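Cludetti Venta Directa
@CludettiVD
19 de octubre de 2018

1/14 Abrimos este hilo para informar a nuestra red de distribuidoras y distribuidores independientes de las modificaciones del reglamento comercial. Rogamos su lectura completa antes de cursar el próximo pedido.

2/14 Las modificaciones afectan a cuatro materias: alta de nuevos miembros, pedido mínimo, devoluciones y organización de demostraciones a domicilio. El plan de comisiones no se modifica en esta ocasión y seguirá rigiéndose por el texto aprobado en mayo.

ALTA DE NUEVOS MIEMBROS

3/14 A partir de la próxima campaña, la solicitud de alta se tramitará únicamente a través del área privada. Las solicitudes en papel que ya obren en poder de las delegaciones de Durkberg y Amaral se resolverán conforme al procedimiento anterior. Las que lleguen después se devolverán a la persona remitente.

4/14 La cuota de inscripción continúa siendo única y reembolsable durante el periodo de desistimiento. Recordamos que ningún miembro de la red está autorizado a cobrar cantidades adicionales en concepto de formación, material o reserva de zona. Quien tenga conocimiento de un cobro de esta naturaleza debe comunicarlo a la Secretaría de Red.
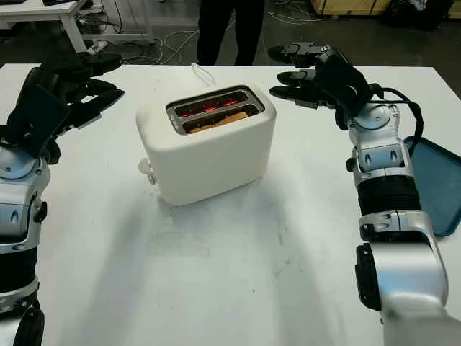
PEDIDO MÍNIMO

5/14 El pedido mínimo por campaña queda fijado en 860 puntos de catálogo para la categoría de distribuidor y en 700 para quienes se encuentren en su primer año de actividad. Los puntos se computan sobre pedidos confirmados y pagados. Los pedidos en borrador no suman, aunque figuren en el área privada con fecha anterior al cierre.

6/14 No alcanzar el mínimo en una campaña no supone la baja. El miembro conserva su código, su cartera de clientes y su antigüedad, y pierde únicamente el descuento adicional de la campaña siguiente. Dos campañas consecutivas por debajo del mínimo darán lugar a una comunicación escrita de la delegación, con propuesta de plan de seguimiento - la aceptación de dicho plan es voluntaria.

7/14 Las situaciones de enfermedad, maternidad, paternidad o cuidado de familiares suspenden el cómputo. Basta con marcar la casilla correspondiente en el área privada y adjuntar el justificante. La suspensión surte efecto desde la fecha del justificante y no desde la fecha de envío.

DEVOLUCIONES

8/14 El cliente final dispone del plazo legal de desistimiento, que debe constar en la hoja de pedido. La empresa se hace cargo del porte de retorno si el producto llegó defectuoso o si hubo error de preparación en el almacén de Alell. En los demás supuestos, el porte corresponde a quien devuelve.

9/14 El distribuidor no debe adelantar de su bolsillo el importe de una devolución. El abono se practica por el mismo medio de pago que utilizó el cliente, una vez recibida y revisada la mercancía. Si el pago se efectuó en metálico, se emitirá transferencia a la cuenta que el cliente indique por escrito.

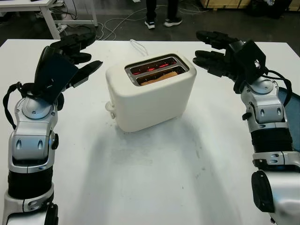 Tostadora blanca de dos ranuras, con una rebanada en la ranura delantera.

DEMOSTRACIONES A DOMICILIO

10/14 Toda demostración deberá registrarse con antelación suficiente, indicando municipio, fecha y número previsto de asistentes. El registro activa la cobertura del seguro de responsabilidad civil. Una demostración no registrada carece de cobertura y los daños que pudieran producirse serán responsabilidad de quien la organice.

11/14 Queda expresamente prohibido prometer ingresos, mostrar extractos bancarios propios o ajenos y utilizar testimonios sin autorización escrita. La información económica que se facilite a personas interesadas en incorporarse será exclusivamente la contenida en el folleto oficial, en su versión vigente. Las versiones anteriores deben retirarse, también de grupos de mensajería y perfiles personales.

12/14 Durante la última campaña se registraron 1,019 demostraciones en el conjunto de la red. Agradecemos el esfuerzo de las delegaciones en la tramitación de los expedientes, en especial a la de Amaral, que asumió temporalmente los de la zona norte. 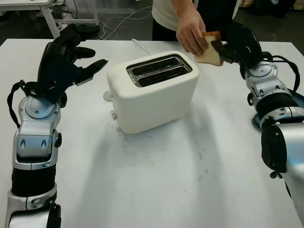

Cludetti Venta Directa
@CludettiVD

13/14 Las consultas sobre este reglamento se atenderán por escrito en el buzón de la Secretaría de Red. Rogamos que no se planteen como respuesta a este hilo cuestiones que contengan códigos de distribuidor, datos de clientes o importes de liquidaciones. Los mensajes que incluyan dichos datos se ocultarán y se contestarán por vía privada.

14/14 El texto íntegro está disponible en el área privada, apartado Normativa, junto con el cuadro comparativo de la versión anterior y el modelo actualizado de hoja de pedido. En caso de discrepancia entre este hilo y el reglamento publicado, prevalece este último.

Añadimos una precisión al punto 5/14, a raíz de varias consultas recibidas: los puntos obtenidos por pedidos de muestras y material de demostración sí computan para el mínimo, pero no para el descuento adicional. El cuadro comparativo ya recoge esta aclaración.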